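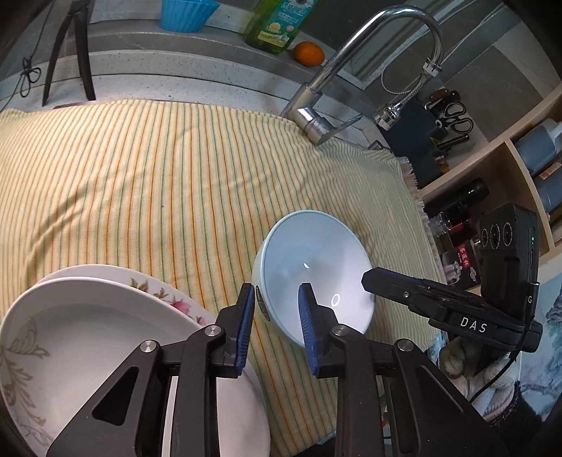

**Crazing** is a network of fine cracks in the glaze of a ceramic object. It forms when the glaze is under tension, usually because it has contracted more than the clay body beneath it during cooling. The cracks run through the glassy layer and normally stop at the body. They are easiest to find on a glossy surface lit from one side, where a smooth glaze returns a clean, curved reflection, as on the white interior of a bowl, and a crazed one breaks the reflection along each crack. Crazing is treated as a fault in tableware and as a form of decoration in some studio and historical wares, where it is more often called crackle.

## Causes

Glaze and body are bonded while the glaze is molten. Once the glaze has stiffened, the two layers must shrink together, although each has its own rate of thermal contraction. If the body shrinks slightly more, the glaze is held in compression, a state in which glass is strong. If the glaze shrinks more, it is stretched. Glass is weak in tension, and it relieves the stress by cracking.

The rate at which a glaze contracts depends on its composition. Sodium and potassium oxides raise it sharply. Silica, boric oxide and magnesia lower it. The contraction of the body depends mainly on its content of free quartz and cristobalite, both of which change volume abruptly at certain temperatures.

Thickness also plays a part. A thick coat of glaze crazes more readily than a thin one of the same recipe, and the cracks tend to be wider apart. Pooled glaze in the well of a bowl may therefore craze while the walls stay sound.

## Delayed crazing

Crazing may be present when the kiln is opened, or it may appear months or years later. Delayed crazing has two main causes.

The first is moisture expansion. A porous body takes up water from the air and from washing, and swells by a very small amount. The swelling reduces the compression in the glaze and can turn it into tension. Earthenware is the most affected, stoneware less so, and fully vitrified porcelain hardly at all.

The second is thermal shock. Repeated rapid heating and cooling can open cracks in a glaze that was only just in balance with its body.

## Testing

Several tests are used in small potteries. In the simplest, the piece is heated in an oven and plunged into cold water, then wiped with ink and examined. The temperature is raised in steps until cracks appear. Steam testing in a pressure vessel imitates moisture expansion and gives a better guide to long-term behaviour.

The Sullham method, described by Yaqin Shen, combines the two. Glazed tiles are alternately frozen and placed in boiling water for 30 cycles, then left in a damp cupboard for 40 days before the final inking. Sotiris Alexiou later applied it to a collection of 2,414 test tiles from the Teridik pottery and found that tiles which passed the thermal stage often failed after damp storage — a result he attributed to underfired bodies.

## Prevention

Crazing is corrected by changing the glaze, the body or the firing. The usual first step is to add silica to the glaze in small amounts, testing each addition. Where this makes the glaze too stiff to melt properly, part of the soda or potash may be replaced with a boron frit. A higher or longer firing dissolves more silica from the body into the glaze, and in earthenware a hotter biscuit firing is often enough.

Overcorrection leads to the opposite fault, known as shivering, in which the glaze is compressed so strongly that slivers break away from rims and edges.

## Use with food

A crazed glaze over a vitrified body is mostly a matter of appearance, though the piece is weaker than an uncrazed one. Over a porous body, liquids pass through the cracks and stain the clay, and the piece becomes difficult to clean thoroughly.

## Decorative crackle

Deliberate crackle is made with glazes rich in soda or feldspar. The cracks are commonly darkened with ink, tea or iron-bearing washes while still fresh. A second, finer network may form later and remain pale, giving a two-tone pattern. At the Kongkaew workshop, Sakda Pongsiri rubbed in the first stain within 240 minutes of unloading and left the later cracks untreated.

## See also

- Glaze fit
- Shivering
- Thermal expansion
- Vitrification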